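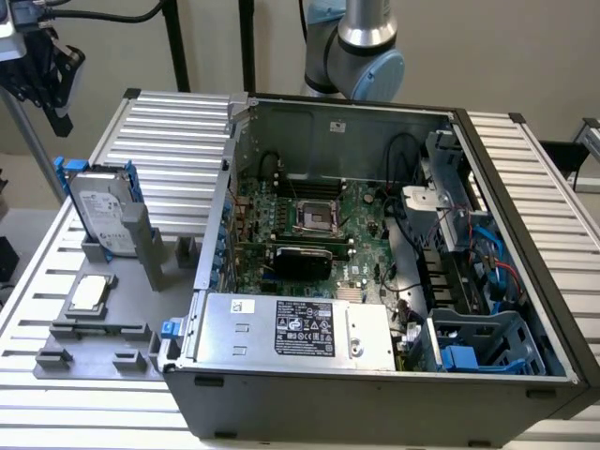
Cleaning out an old desktop tower, where do I start?

I got an old desktop for next to nothing and I'm so excited to bring it back to life! The hard drive sits in one of those blue plastic carriers, and I've never opened a computer before. Can I lay the case on its side to work on it? And what do I unplug first?

Posted by Gemik
308 views · 3 comments

Yes, lay it flat! It's so much easier with the open side up and you can see everything. Pull the power cord from the wall, hold the power button in for a few seconds, then touch bare metal on the case before you reach in. Take photos of every plug before you pull it. I did my first one in February and I'm hooked now.

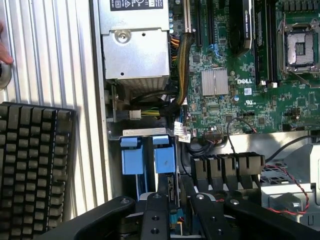

Rattanakul | Saturday, May 18, 2024 | 6 likes

Start with the power supply cables. Squeeze the clip on each white connector and pull on the plastic, never on the yellow and black wires. On a Dell board like this one I'd leave the finned heatsink by the logo alone and just blow the dust out in short bursts. Those blue carriers are great, too: most flex at the sides and the drive pops free, no screws!

Drestia
2 likes

just vacuum it, worked for me

2 shares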